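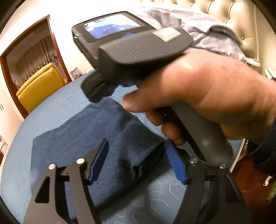 28 August 2023

Reading log, week 34. Finished two, abandoned one, started one. Total for the year stands at 41 against a target of 60, so I am slightly ahead of schedule, by a book or two depending on how the omnibus is counted. I have decided to count it as one. Last year I counted an omnibus as three and the annual figures were worthless for comparison.

Finished: The Limstead Ferry. Second read, first in the newer translation. The chapter breaks have been moved. The old edition ran the flood and the trial together as one long chapter; the new one splits them, and the split costs the trial its momentum. Against that, the dialogue is much improved. The ferryman no longer says "verily." Rating raised from 3 to 3.5. I have kept the old rating in the spreadsheet in a separate column, as rereads should not overwrite first reads.

Finished: Salt Inventory, by Slamet Lumbantobing. Short stories, 18 of them, read in order at two or three a night. The strongest is the one set in the customs office, where the narrator copies out a ledger and the ledger gradually takes over the text. The weakest is the last, which is a letter and reads like one. Median rating 4, mean a little lower. I still have no good method for rating collections. Averaging punishes a book for one bad story, and rating by the best story is unfair to novels. For now: median, with a note.

Abandoned at page 200: the Ansari biography. It has too many footnotes that continue the argument instead of sourcing it, and the index is missing the letter Q entirely. My rule is 50 pages, so it had four times its allowance. Logged as DNF. It does not count toward the total but does count toward pages read, which I changed in the spring and have not regretted.

Started: Odent, the first volume. Small type. At the present rate it will take until the middle of September.

Challenge status. The translated fiction challenge is complete apart from one slot (a play). The "published before I was born" challenge is behind by three. I signed up for both in December, when I always overestimate, and I would not take two next year with overlapping rules. A book may count for both under the first set of rules and not under the second, and I have had to look this up every time.

Wrote the Salt Inventory review for the blog and cut it twice. First draft was close to 3,000 words, most of it plot. Posted version is under half that. Dropped the comparison with Chekhov, which every review of short stories makes. Scheduled for tomorrow morning, tags corrected, page count checked against the copyright page and not the online listing, which was wrong.

Library: two holds ready at the Jitutville branch, one still in transit after nine days. Renewed Odent now so I don't forget. The play has to come by interlibrary loan and the form wants an ISBN, but the edition predates ISBNs. Left the field blank and put the publisher and year under notes.

Pages today: 64. To do: fix the formula in the DNF column, find a replacement for the biography slot, return the atlas.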